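# The biopic that keeps getting announced

The press release reached me on February 21, 2024, and I'll admit I read it twice, mostly to see whether anything in it was new. Drollis, the production company behind the long-promised life of folk singer Azucena Villaseñor, says its film will shoot in November. It has said so before.

The project has now been through four directors and two writers. The latest to take the chair is Þrastardóttir, whose last picture, *Orkdale*, was admired by critics and seen by very few of their readers. She is a serious filmmaker. Whether she has a serious film to make is another question, as the release names no lead actor and has plenty to say about "a bold new vision of a voice that changed us."

Villaseñor herself has been cooler. When I rang her she said she had met the director once, over lunch, and liked her coat. She hadn't read the script. She wasn't sure there was one.

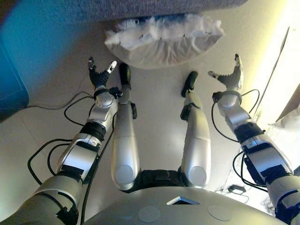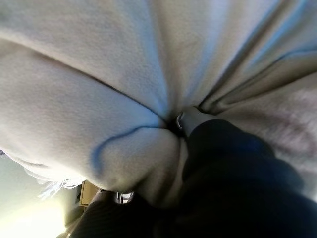 ## Who owns the songs?

Then there is the music, and I can't see how anyone has got this far without it. The early recordings belong to Wunis, a label that has guarded its catalogue for 50 years and has never been known to give a discount to a neighbour. Drollis told me talks were "at a very positive stage." Wunis told me it doesn't comment on talks, and wouldn't say if any were going on.

A singer's biopic can be made without the singer's songs. It has been tried, and you end up with a lot of tuning up and walking offstage to applause. Drollis says that won't happen, though it wouldn't put a figure on the music budget or tell me who would be doing the singing.

I asked Villaseñor who she'd like to see play her. She thought it over for a while – long enough that I checked the line – and said she would prefer someone who could be on time. Then she asked whether Drollis had told me when she might be paid for her life rights. It hadn't. I put the question to the company the next morning and am still waiting to hear back.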